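From: Daniyal Gondal
To: allotments-list
Date: 4 September 2020
Subject: Re: Water butts and the Bernville Road tap

Araba Asante wrote:
> Does anyone know what is happening with the tap at the Bernville
> Road end? It was down to a trickle for most of July and I have been
> carrying cans from the top gate. I am thinking of putting a butt
> behind the shed but the roof is small and I don't know if it would
> ever fill. Also, does the rule about keeping butts off the path
> still stand? I have been offered one second-hand and need to say
> yes or no soon.
>
> Araba

Hello Araba,

The tap first. I rang the water company in July and they said the pressure at the road was normal, so the fault is on our side of the meter. My guess is the old stopcock under the metal plate by the hedge. It only turns halfway and has done for years. Bostetti's have quoted for a new one and can do it in a morning, but the whole bottom end will be off while they are there. I will post the date when I have it.

On the butt, I would say yes. My shed roof is 3 metres by 2, and I had the same worry. One good wet night puts more in than you would expect. You need a proper length of gutter along the low side and a downpipe with a diverter, otherwise it runs over and makes a bog by the door. Mine came from Idico. The brackets were poor and I replaced them with a set from the hardware shop.

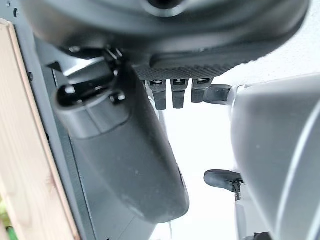

Stand it on slabs, high enough to get a can under the tap – two courses of block is plenty. A full butt is very heavy and mine had sunk on one side by the first winter, so dig out the soft soil and put hardcore down before you start. Keep a lid on it. Second-hand is fine, but ask what was in it before, and fill it once to check the seam before you pay.

The path rule does still stand. Behind the shed is all right as long as the barrow can get by. The big tanks are a different matter. Mr Aryee on the top row asked about one holding up to 3,000 litres and was told he needed permission in writing, mainly on account of the weight near the bank.

I have a spare diverter and a short piece of hose you can have. They are in my shed, on the shelf to the left, and the key is where it usually is. Leave the green hose please, as that one is promised.

Could whoever borrowed the long ladder also bring it back? I need it to clear the gutters before the leaves come down.

Daniyal
Bottom row, by the hedge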